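Vilmos Szekeres wrote the first chapter of The Salt Clerk in a rented room in Furnau, and then left it alone for 4 years.

"I had the clerk and I had the river," he says. "I didn't have a reason for him to get up in the morning."

The novel, his second, is set in 1697 in Sevham, a port town where a minor customs official finds that a ship listed as sunk has been paying its duties on time. It came out in August from Zellance, a small press that also published his first book.

Szekeres found the reason in a ledger. He was reading harbor accounts for a translation job when he came across a fine of two coins against a clerk for blotting a page. The clerk wasn't named. "Somebody was angry enough about that page to write it down. I wanted to know what was under the blot."

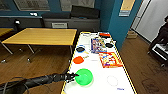 The first full draft ran to 725 pages. His editor, Onyshchenko, sent it back with the whole middle section crossed out, including a sea voyage that had taken him a winter to write.

"I was upset for a week. Then I read it without the voyage and the clerk was a better character, because he never gets to leave." He kept one paragraph from it, now a letter the clerk receives and doesn't answer.

Readers of the first book may be surprised by how little dialogue there is. Szekeres says people in the customs house would have been careful about what they said. "They write things down all day. They know what happens to a sentence once it's on paper."

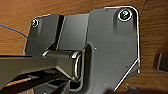 He doesn't call it a mystery, although the bookstores do. The question of the ship is settled well before the end, and the last chapters follow the clerk's marriage. Some early readers told him they wanted it the other way around.

"I understand that. But I was more interested in what he tells his wife."

He is now working on a shorter book, set in Furnau in the present day. It has no ships in it. He expects to finish a draft next year.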